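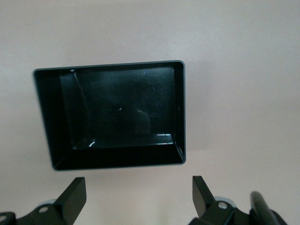
*A black tray with gently rounded corners, against a pale wall.*

# The Two Harbors of Merow

The history of Merow is usually told as the history of its port, and for good reason. The town grew up on a narrow shelf of land between the hills and the water, and for most of its existence it had no road worth the name. Everything that reached it came by boat. Salt, timber, wool and news were all landed at the same stone quay, and the families who controlled that quay controlled the town.

The earliest surviving harbor roll lists 80 households. Most of them lived by fishing, but a growing number were engaged in the salt trade with Clendov, a day's sail down the coast. Relations between the two towns were seldom easy. Clendov had the deeper anchorage and charged visiting ships accordingly. Merow had the better salt and knew it. Agreements were signed, broken and signed again, and the quarrel shaped the laws of both places, several of which remained in force long after the salt pans had closed.

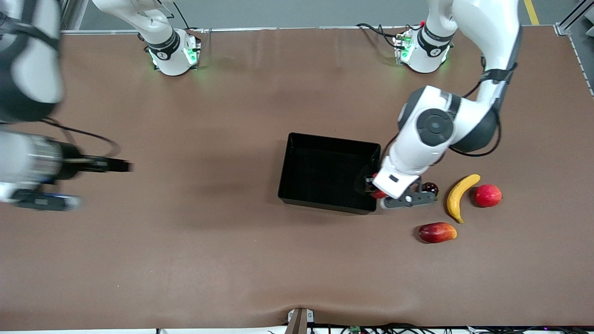 Gökçe, writing to this magazine after our August issue, takes a different view of the quarrel and holds that it was never really about salt. The letter argues that the true cause was the right to repair ships, which brought steadier income than any cargo and which Clendov had claimed for itself under an old charter. There is merit in this reading. The court records of the period mention rope, pitch and oak planking far more often than they mention salt, and the fines for unlicensed repair were severe.

Whatever its origin, the dispute led to the building of a second harbor on the north side of the town. Work lasted 15 years and nearly ruined the town council. Stone was cut in the hills at Brillitz and brought down on sledges in winter, when the ground was hard enough to bear the weight. Many of the Brillitz quarry workers stayed in Merow once the work was finished. They brought their own dialect, their own feast days and a style of house with a steep roof and a raised entrance that can still be found in the northern streets.

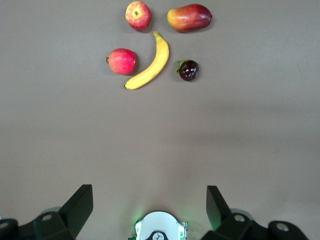 The new harbor changed the character of the town within a generation. At its height it could shelter roughly 200 vessels, and foreign merchants began to keep permanent houses there. Two languages were spoken in the market and a third was used for contracts. A school for pilots was opened beside the customs house, and its graduates were hired along the whole coast, including, in time, by Clendov.

Decline came slowly. The channel silted up, larger ships passed the town by, and the railroad, when it arrived, stopped at Brillitz. The pilots' school closed, and its library of 300 charts was moved to the town hall, where it remains. Visitors may consult the charts on request. As of October 2019, the north harbor itself is used mainly by small fishing boats, and the older quay has been closed to traffic while its lower courses of stone are repaired.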